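Working paper, April
By Yasmine Alaoui and Essam Ragab

We use cookies to remember your reading preferences. Manage settings | Accept

4. What the small holders did

So, on to the bit I most enjoyed writing. Section 3 dealt with the big funds and their filings, and that was mostly a matter of downloading things and swearing at spreadsheets. For the small holders we had to go and talk to people. Essam and I sent a questionnaire to 1,000 private shareholders in two mid-sized listed companies, Nalter and Asden, and got 169 usable replies. I'd have liked more (who wouldn't?), but for a paper form with a stamped envelope I'm told we did well.

The question was a simple one. When a holder sees that a well-known fund has bought into the same company, do they buy more, sit tight or sell? The usual story in the textbooks is that small holders follow the big money in, a bit late and at a worse price. Our replies only half fit that story. Nearly 40 per cent said they had added to their holding in the three months after the fund's stake became public, and most of those were Nalter people. The Asden holders were a much stodgier lot. They'd had their shares for years, they liked the dividend, and a fair few hadn't noticed the fund at all.

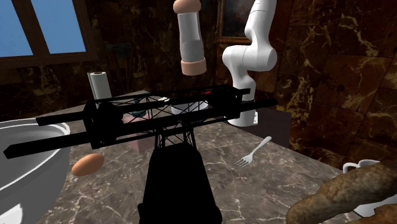

Moataz Fawzy thinks we're reading too much into the gap between the two companies. His comment on our first draft was that Nalter's share price was already climbing before the filing came out, so people may simply have been buying a rising share, and the fund's name was a handy excuse when our form asked them for one. I can't rule that out. We did ask for the month of each purchase, but plenty of people left it blank or wrote things like "spring".

What we could do was look at the ones who gave a proper date. Of these, 22 bought Nalter shares inside a fortnight of the filing, and when I rang round afterwards a good number could tell me the fund's name without prompting. One man had cut the notice out of his paper and kept it with his share certificate. That's hardly a statistical test, I know, but it did make me more willing to believe the answers on the form.

The sellers puzzled me more. A small group sold up as soon as they heard, and their reasoning was nearly always the same: if a fund is in, then the easy money has gone. Several had been burnt by El Fassi, where the fund bought loudly, left quietly, and the price sagged for the best part of a year. I hadn't expected that one episode to stick in people's minds as it did. It came up again and again, even from holders who had never owned a single El Fassi share.

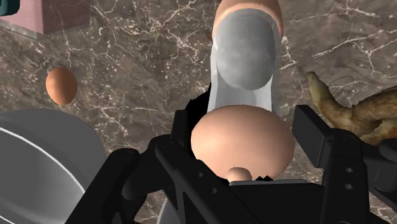

4.1 Borrowed conviction

I've pinched this phrase from Anayeli Cisneros, who used it in a seminar one Friday and then very kindly let me have it. She meant the comfort a holder gets from seeing a bigger name next to their own on the register. You were wobbling, you see the filing, you stop wobbling — and you may not buy a thing. It won't show up in trading volumes, so the studies that only look at volumes will miss it.

Our form had a question on this, though I wish we'd worded it better. We asked whether the fund's stake had made the holder "more confident", and of course that could mean almost anything. Still, the people who ticked yes were also the ones who planned to hold for longest, and that was true in both companies. Aicha Benmoussa reran the figures without the very large holdings and the pattern stayed put.

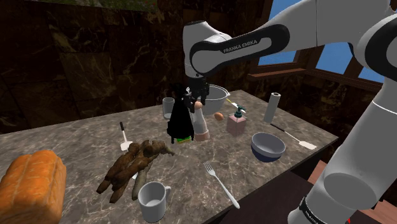
Figure 3. Robot arm over a kitchen countertop (computer rendering).

There is a catch. Confidence borrowed from a fund has to be given back when the fund goes, and holders hear about the exit late. Filings come out weeks after the trade. In the El Fassi case most of the small holders we spoke to learned of the sale from the annual report, by which time the price had done its worst. I come back to this in Section 5, where we try the same questions on Prunus, a company no fund has ever touched as far as we can tell.

Related papers
Reading a fund filing: what the dates leave out
Dividend loyalty among long-term holders
El Fassi and the price of a quiet exit
Paper questionnaires and who sends them back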